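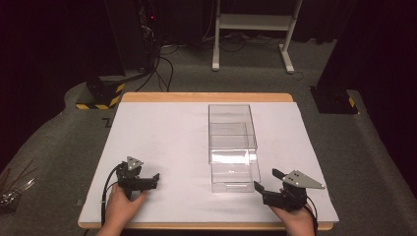
Too many beds and not enough buses, is how one hotel owner in Drerora put it after the town's visitor figures for last year came out, adding that guests who can't get up from the station after six in the evening won't book a second time whatever the brochures say.

The figures, released on February 10, 2015 by the regional tourist office, put overnight stays in Drerora up 22 per cent on the year before. Best result since the office began keeping count in its present form. Day trips are not included and are thought to have gone up as well, though there is no firm number for those yet.

Most of the growth came from short breaks. Two nights, sometimes three. The average stay has got shorter again, and that is the part hoteliers are grumbling about - more changeovers, more laundry, same money per night.

Neighbouring Ninitlow did less well. Stays there were flat over the summer and picked up only in December, when the market on the lower square was kept open for 24 days instead of the usual two weekends. The tourist office says the longer market will be repeated. Stallholders have asked for lower pitch fees in return, no answer so far.

Travel firm Indura, which sells packages to both towns, said bookings for the coming spring were ahead of last year but would not give a figure. It is adding a walking week that starts in Ninitlow and ends in Drerora, with bags carried between guest houses. Prices start at 462 euros a head, without flights. Single rooms cost extra.

The Havlíček guest house, the biggest in Drerora with 30 rooms, is to stay open all winter for the first time. It used to shut from the end of autumn until Easter. The restaurant will open evenings only until the season starts, and the terrace is closed for repairs to the wall, which should of been finished before Christmas.

On transport there is some movement but not much. The late bus from the station, dropped three years ago, may come back on a trial basis from May. It would meet the last train and run up through the old town as far as the baths. The bus company wants the town to cover any loss. The town says it will pay half. Talks go on.

Parking is the other sore point. The field by the river was used as an overflow car park on busy days last August and flooded twice. A gravel surface has been priced up but is not in this year's budget, so it's the field again, weather permiting.

The tourist office also wants a single visitor card for the two towns, covering the baths, both museums and local buses. Guest houses would hand it out at check-in and the cost would come out of the overnight tax. Ninitlow is in favour. Drerora wants to see the sums first, seeing as it has most of the beds and would be paying most of the bill.

A public meeting on the card and the late bus will be held in the Drerora town hall next month, date to be confirmed. Full figures, broken down by month and by country of origin, can be picked up at the tourist office counter.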